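Boxes With Lids: Small-Item Storage in a Shared Student Workshop
Project report, second-year Product Studies, Kesetton campus

1. Why boxes

The shared workshop at Kesetton owns 488 small things that have no home. We know the number because we spent most of March finding out, and we would not recommend the experience. Screws, rubber feet, pen caps, three kinds of tape, the key to a cabinet that left the building before we enrolled. They live in mugs.

Our project asked a modest question: if you give people a box with a lid, will they put things in it and close it? The course handbook calls this "user compliance." Our group called it the mug problem, and the name stuck through two drafts of the proposal.

2. What we tried

We compared three setups over four weeks. The first was the mugs, left as they were. The second was a set of open trays from Ersoy, a discount store near the bus station. The third was hinged plastic boxes, ordered in bulk from a supplier called Virnano, whose website offers them in one size and a range of colors best described as confident.

Each setup got the same shelf, the same labels and the same short note asking people to put things back. At the end of each day we recorded which items had returned to their place. An item resting on top of a closed lid was scored as not returned, a rule that caused more argument in our group than anything else in this report.

3. The box itself

We chose a hinged lid over a lift-off one. Lift-off lids had been used in the workshop before, and all that remains of them is the bottoms. A hinged lid at least stays in the same zip code as its box.

The pink was the cheapest color. It was also, to our surprise, the most useful thing about the box, as it could be found on a crowded bench by a person with no interest in finding it. With the lid folded back it stands upright behind the base, and the small white latch sits on the front edge where a thumb expects it.

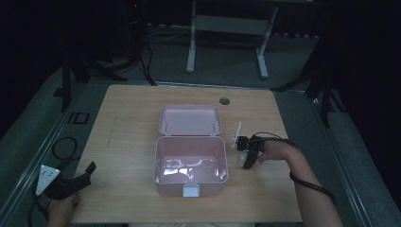 One workshop user wrote on our feedback sheet that the latch was the whole problem, and that if we wanted things put away we should stop making people open something first. Two others had drawn arrows to this comment in agreement. We took the point seriously enough to run an extra week with the lids left open, and the return rate went up. So did the amount of sawdust.

4. Results

Out of 488 items, 203 were back in place at the end of a typical day with the mugs. The trays brought this to 234, an improvement we had hoped would look bigger on the chart. The closed boxes landed between the two. The open boxes beat everything, which makes them, for practical purposes, expensive pink trays.

Tape never came back under any setup. We have no theory about tape.

5. Problems with the method

People knew we were watching - one of us was usually sitting by the shelf with a clipboard, looking disappointed. We also ran the setups one after another, so users may simply have gotten tidier with practice, or more tired of us. The mugs went first and never had a fair chance.

6. Next steps

The Ollport site has a bigger workshop and has asked for a copy of our labels. We would like to repeat the test there with a spring lid that opens on its own, provided somebody else does the counting. The boxes stay at Kesetton on the second shelf, next to the mugs, which were back in use within a day.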